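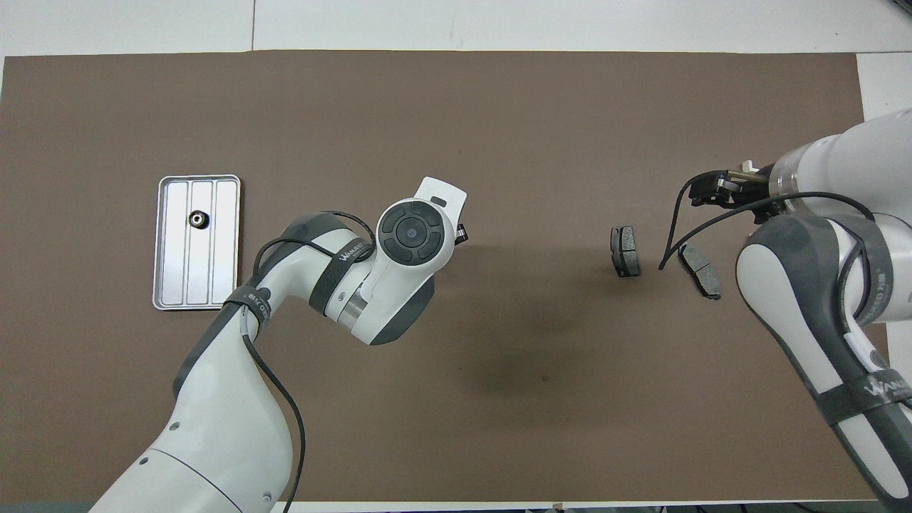

Prestness 302 Mobile Phone

The Prestness 302 is a basic mobile phone for organizations that issue handsets to staff and need calling, text messaging and a long standby time. It is supplied without a contract and accepts a standard nano-SIM card from any compatible network.

The telephone has a numeric keypad with raised keys, a color display and a single side button that locks the keypad. Up to 1063 contacts may be stored in the phone memory. Contacts can be entered by hand, copied from a SIM card, or loaded from a computer with the Rallutine desktop program, which is included in the purchase price.

Battery and charging

The removable battery has a capacity of 1543 mAh and provides up to 28 days of standby time. Actual standby time depends on network conditions and settings — weak coverage in particular will shorten it. The phone charges through a micro-USB port on the lower edge. Spare batteries are sold separately under the Jeon accessory line.
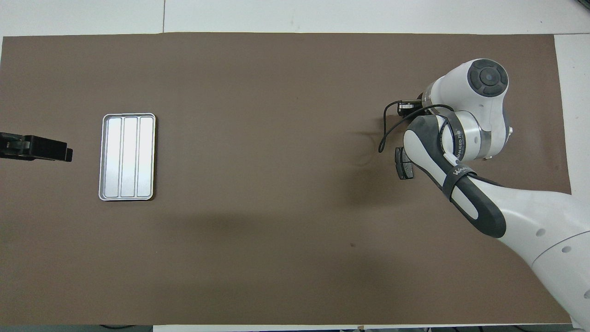 Calls and messages

Three numbers may be assigned to speed dial keys. An administrator can restrict outgoing calls to the stored contact list by setting a four-digit code. Emergency calls remain available at all times, including when the keypad is locked. The phone sends and receives text messages only; picture messages and email are not supported.

Supplied with each phone

Battery
Wall charger and cable
Wired headset
Printed quick start guide

Ordering and warranty

The Prestness 302 is available in black and in dark blue. Orders are filled by Prindus, the authorized distributor, and normally ship within five business days. The handset carries a two-year limited warranty. The battery is covered for six months.

Questions concerning volume orders should be sent in writing to Raíssa Leite, Business Accounts. Please include the quantity required and the delivery address.

Page last revised 8 September 2020. Specifications are subject to change without notice.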